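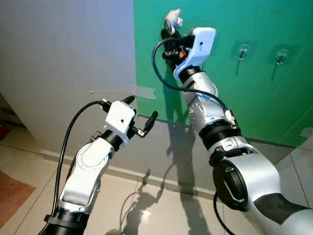
## Chapter 5: Who Pays When We Get Sick?

Most of us meet the billing side of medicine long before we understand it. Chinyere Okoro did — she was a schoolteacher in Pumden who spent one night in the hospital in April, went home feeling fine, and then opened an envelope asking her for $3,974. Her insurer, she learned after a good many phone calls, had already paid its share. A second bill followed for $3,395, from a doctor she couldn't remember meeting.

We'll come back to Chinyere's two envelopes often, so do keep them in mind as you read, and perhaps dig out an old bill of your own (a dental one will do nicely).
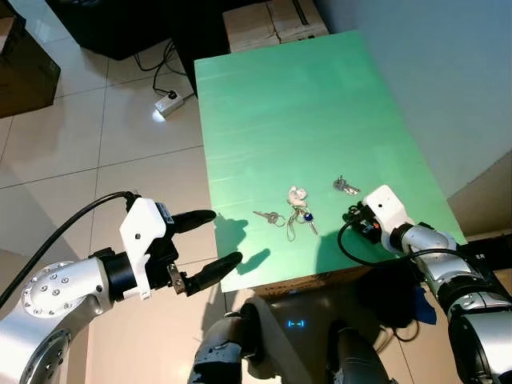
### Words to Know Before You Begin

A **premium** is what you pay to have coverage at all. A **deductible** is what you pay for covered care before the plan starts sharing the cost.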